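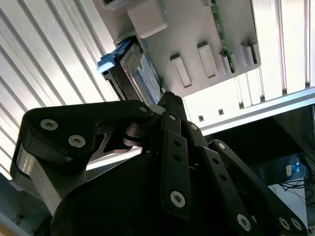

Festplatten kommen bei mir immer ganz früh dran, auch wenn sich die meisten von euch lieber gleich auf den Prozessor stürzen würden (ich versteh's ja!). Also, Kapitel drei im Skript, Ausbau der Datenträger. Ihr sucht im Gehäuse zuerst das Trägerblech. Die Platte sitzt dort unten links am Rand an einem hellgrauen Blech, und genau so ein Blech solltet ihr euch anschauen, bevor ihr irgendeinen Schraubendreher in die Hand nehmt. Wo ist die Platte fest, wo ist das Blech fest, und was davon muss zuerst raus? Im letzten Durchgang haben gleich mehrere Gruppen an der Platte herumgeschraubt und dabei das Blech gelöst, und dann hing alles schief an einem Datenkabel. Ging gut aus, war aber kein schöner Anblick.

Kurz zum Rahmen, falls ihr in der ersten Sitzung gefehlt habt: Wir zerlegen im Praktikum alte Desktop-Rechner so weit, dass am Ende Datenträger, Speicher, Laufwerke, Netzteil, Hauptplatine und Blech getrennt in den Kisten liegen. Das Skript stammt ursprünglich von Marjorie Crabtree, ich habe es im August überarbeitet und die Stellen rausgeworfen, an denen noch Diskettenlaufwerke als Normalfall galten. Ihre Zeichnungen sind dringeblieben, die sind einfach besser als meine.

Vor dem ersten Handgriff

Netzstecker raus. Danach den Einschaltknopf ein paar Sekunden gedrückt halten. Antistatikband ans Handgelenk, Klemme ans blanke Metall vom Gehäuse und bitte nicht an lackiertes Blech! Ringe und lange Ketten ab. Das Netzteil selbst bleibt zu, auch wenn es ausgebaut vor euch liegt. Wer da reingucken will, kommt zu mir, ich habe ein aufgeschnittenes im Schrank.

Legt das Gehäuse auf die Seite, mit der Hauptplatine nach unten, dann schaut ihr von oben drauf. Stehend schrauben geht auch, aber dann fällt euch jede zweite Schraube hinter das Blech und ihr schüttelt am Ende den ganzen Rechner. Ich hab das selber jahrelang so gemacht und kann nur abraten.

Datenträger

1. Datenkabel abziehen. Bei SATA am Stecker anfassen, nie an der Leitung. Manche Stecker haben eine kleine Metallzunge, die muss gedrückt werden.
2. Stromkabel abziehen. Sitzt meistens strammer. Gerade ziehen, nicht hebeln, sonst bricht die schmale Kunststoffleiste an der Platte ab.
3. Trägerblech lösen, falls die Schrauben der Platte sonst nicht erreichbar sind. Eine Hand hält das Blech.
4. Platte abschrauben und mit beiden Händen ablegen, Elektronikseite nach oben.
5. Aufkleber ausfüllen und auf die Platte kleben (auf den Deckel, bitte nicht über die Typenbezeichnung).

Die Nummern auf den Aufklebern laufen bei 3339 weiter. Ihr tragt sie auch in die Liste im Programm Histora ein, zusammen mit der Seriennummer. Es klingt pingelig, aber Datenträger sind das Einzige in der ganzen Kiste, bei dem es richtig Ärger geben kann, wenn eins fehlt. Solange da eine Platte ohne Nummer auf dem Tisch liegt, wird an dem Tisch nicht weitergeschraubt.

Gelöscht wird im Praktikum übrigens nichts. Die Platten gehen gesammelt an Etura, dort werden sie geschreddert. Wer mehr über das Überschreiben wissen will, findet im Anhang B einen Text von Wendy Oakley, der mit einem Beispiel anfängt, das ich seitdem in jedem Kurs klaue.

Speicher, Kabel und der Rest

Sobald die Platte draußen ist, habt ihr schon deutlich mehr Platz für die Finger. Jetzt wird es ein bisschen unübersichtlich, weil in so einem Gehäuse fast jede Leitung über irgendeine andere läuft.

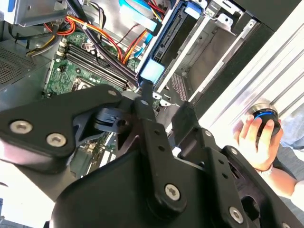

Abb. 2: Offenes Desktop-Gehäuse in Seitenlage. Grüne Hauptplatine mit vier schwarzen Speichersteckplätzen, darunter der Bereich des CPU-Sockels mit Metallrahmen. Hellblaues SATA-Datenkabel im oberen Bildteil.

Was ihr bei den Kabeln lernen sollt, ist vor allem Geduld. Die bunten Adern (Rot, Orange, Gelb) gehören zur Stromversorgung, und die Farben sind bei normalen ATX-Netzteilen ziemlich verlässlich: Gelb führt 12 Volt, Rot 5 Volt, Orange 3,3 Volt, Schwarz ist Masse. Das dürft ihr gern auswendig können, ich frage das wirklich ab! Bei Datenkabeln sagt die Farbe dagegen gar nichts. Ein hellblaues SATA-Kabel kann genau dasselbe wie ein rotes oder schwarzes, der Hersteller hatte halt gerade Blau da.

Bündelt die Stränge vom Netzteil und legt sie über den Gehäuserand nach außen, bevor ihr an den Speicher geht. Ein dickes Bündel quer über der Platine drückt euch sonst dauernd gegen die Hand. Kabelbinder schneiden wir mit dem Seitenschneider auf, flach angesetzt. Teppichmesser will ich im Labor nicht sehen, seit mir mal jemand sehr sauber ein Lüfterkabel mit durchtrennt hat.

Die Speicherriegel gehen leicht: Hebel nach außen drücken, der Riegel kommt von selbst ein Stück hoch, dann an den Kanten fassen und rausheben. Manche Platinen haben nur auf einer Seite einen beweglichen Hebel, also erst gucken. Riegel in die Tüte, Goldkontakte nicht anfassen. Sind Steckplätze frei, ist das kein Fehler, viele Bürorechner waren nie voll bestückt.

Für den Prozessor gilt: erst den Kühler. Klebt er fest, dreht ihr ihn vorsichtig ein wenig hin und her, bis die alte Wärmeleitpaste nachgibt. Nicht nach oben reißen! Erst danach kommt der Hebel am Sockel dran, dann der Metallrahmen, soweit einer da ist. Bei Sockeln mit Federkontakten im Board haltet ihr die Finger weg von den Kontakten, die sind schneller verbogen, als man schauen kann.

Hauptplatine zum Schluss. Schrauben rundum, oft eine in der Mitte, die alle übersehen. Wenn sie sich nicht heben lässt, hängt sie garantiert noch irgendwo dran.

Material und Abgabe

Schraubendreher von Parsons, Kreuzschlitz, liegen in der Schublade unter dem Fenster. Bits bitte zurückstecken. Die Tüten von Adness sind antistatisch, davon haben wir 200 Stück, und die müssen für alle Gruppen reichen, also eine Tüte pro Riegel und nicht für Schrauben. Schrauben kommen in die Blechdose.

Zum Protokoll: maximal 2000 Zeichen pro Gruppe, Stichpunkte sind völlig in Ordnung. Rein gehören die Reihenfolge der Schritte, die Nummer der Platte und mindestens eine Stelle, an der ihr hängen geblieben seid. Die hängt ja doch jeder mal, und mich interessieren diese Stellen am meisten, davon lebt die nächste Fassung vom Skript. Abgabe bis 18 Uhr am Tag nach eurem Termin.

Weitere Unterlagen zum Kurs
Kapitel 2: Werkzeug und Arbeitsplatz
Kapitel 4: Netzteile von außen beurteilen
Kapitel 5: Sortieren nach Werkstoffen
Anhang A: Steckertypen auf einen Blick
Anhang B: Wendy Oakley, Überschreiben von Datenträgern
Vorlage für das Gruppenprotokoll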